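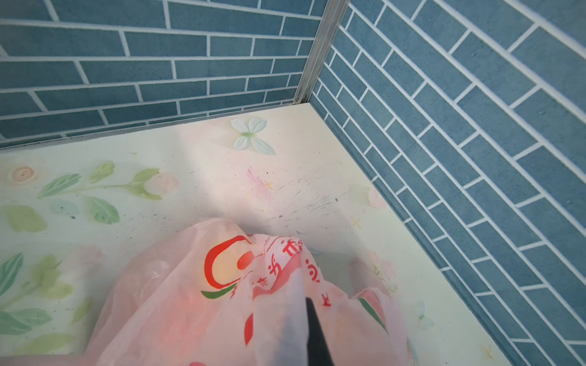 A Plolov gripper with a pinch of thin plastic bag.

The bag is the hard part
Wednesday, June 16, 2021

Vesna Stojanović has a rule about sales demos. She brings her own bag.

"They always have a nice box for you," she says. "A stiff box, open at the top, that stays where you put it. I don't sell anything in a stiff box. I sell fruit and buns in the cheapest bag I can get."

Stojanović runs the packing room at Cenomel, which makes up lunch orders for offices and a couple of schools. In September she has to decide whether to sign up for Plolov, a two-arm tabletop robot that a company called Lostex rents out by the month. The arms come bolted to a metal rail. The customer supplies a table, power, an internet connection and a list of jobs. Lostex supplies the software and what its brochure calls "task onboarding." The price is $569 a month, and the brochure puts that number in very large type.

I wanted to talk to her for the plain reason that she isn't a fan yet and isn't an enemy either. She has had a trial cell for long enough to be annoyed by it. She has also, she admits, gotten a little fond of it.

We start with the money. She says $569 sounded like a typing mistake when she first saw it. "I pay more than that for the van." Then she read the rest of the quote. The monthly fee covers 16 hours of support. Past that, the meter runs, and she used up the first month's hours before the arms had done one full order from start to finish.

"Some of that was us," she says. "We kept moving the table. You can't move the table."

Does it say so in the manual?

"It says 'maintain a consistent workspace.' I thought that meant keep it clean."

I ask how clean it has to be. She laughs. Buns shed, she says, and anything that sheds will be all over your mat by lunch. She wipes down between runs and has asked Lostex more than once whether specks on the mat bother the cameras. The answer she got was that it should be fine. She would like a better answer than "should," and so would I. A food business has its own reasons to wipe a surface, but if a robot's eyesight is another one, that belongs on the quote.

The claim that got her interested is on page two of the brochure: a 70 percent success rate on "soft packaging tasks." I ask what she thinks a success is.

"Right, exactly, what is it? I asked them. They said the item ends up in the bag. I said, is the bag standing up? Is it torn? Can I pick it up by the handles and give it to someone? And they said those would be different tasks."

She isn't being picky. Take the number at face value and three bags in ten need a person to fix them. That person has to stand close enough to see it happen, and a person standing that close could have packed the bag. Lostex's reply to this, in an email Stojanović read to me, is that one worker can watch several cells at once. She has one cell. Nobody has offered her several at a price she'd repeat out loud.

What she likes, when I press her, is how it handles things that have a shape. Apples are good. It picks up an apple and carries it over the way you'd want, without bruising it as far as she has been able to tell. Buns are less good. They give under the fingers, and the arm doesn't always let go when it should. Bowls it does well with, so long as they are where they were yesterday.

The bag itself is another story. It has no edges to speak of. It folds over its own opening. When one finger presses on it, the whole thing changes shape, and whatever the software had worked out about it a second ago is out of date.

"My mother can open one of those with a wet thumb," Stojanović says. "I timed the robot once and then I stopped timing it, it was making me cross."

She did time it, though, and I get the number out of her in the end: 30 seconds, on a good run, to find the mouth of the bag and get it open enough for one piece of fruit. Her packers take a breath and it's done. Lostex says speed comes with practice, by which it means recorded runs where a person guides the arms by hand and the software learns from the recordings. The person is one of hers. The hours are hers too.

This was the part of our talk where she got serious. She had understood that she was renting a machine that could pack. What she got, in her view, was a machine that could be taught to pack, with her staff doing the teaching and Lostex keeping the recordings. The contract is clear on that last point. She has asked for a discount in return and has so far been offered a longer trial.

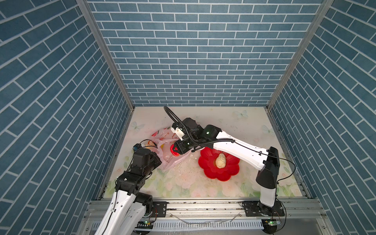
Zlatko Atanasov thinks she is asking the wrong thing of it. A rented cell at this price, he told me by phone, should be judged on whether it takes a dull job off somebody's hands for part of a day, and a slow bag at five in the morning is still a bag no one had to get up for. He would keep the machine, give it the apples, and leave the opening of bags to people until the software catches up.

I put that to Stojanović. She thought about it for longer than I expected.

"If I open the bags for it, then I have to be there at five. So who is asleep?"

She does grant him half of it. If Cenomel changed to a stiffer bag, or hung bags open on a rack before closing up for the night, the arms might get through a small order by themselves. She has priced the racks. She hasn't priced the bags, and says she resents the idea of changing what her customers carry home to suit a gripper. I said that plenty of factories have changed their packaging for a machine. "Factories, yes," she said. "They got a faster machine for it."

There is a second company in the picture. Kelmendi sells an add-on set of soft fingertips which it says will fit the Plolov arms, and Stojanović has seen them tried on a bag much like hers. They did seem to slip less. Lostex told her that fitting them would end her support. I asked Lostex whether that was still its position and was told that customers should "discuss accessories with their account contact." Her account contact is the person who told her no.

So where does that leave a buyer? My own view, after an afternoon of this, is that the low monthly figure is real and doesn't tell you much. The questions I'd want answered in writing are dull ones. What counts as a success. What kind of bag was used. Whether a person reset the table between tries, and whether the failed tries were counted. Lostex has answered the second of these, and the answer was "various."

Stojanović has a shorter list. She wants the support hours to carry over from month to month, she wants the fingertips allowed, and she wants somebody from Lostex to come and stand in her packing room on a Monday with a full order sheet.

Have they agreed to the visit?

"They asked if I could send a video."

She hasn't sent it. She is going to keep the cell through the end of the trial, mostly on apples, and she says that if she had to sign tomorrow she would say no. Then she asked me whether I'd heard of anyone who had gotten a better price than hers. I haven't, and if you have, she'd like to know.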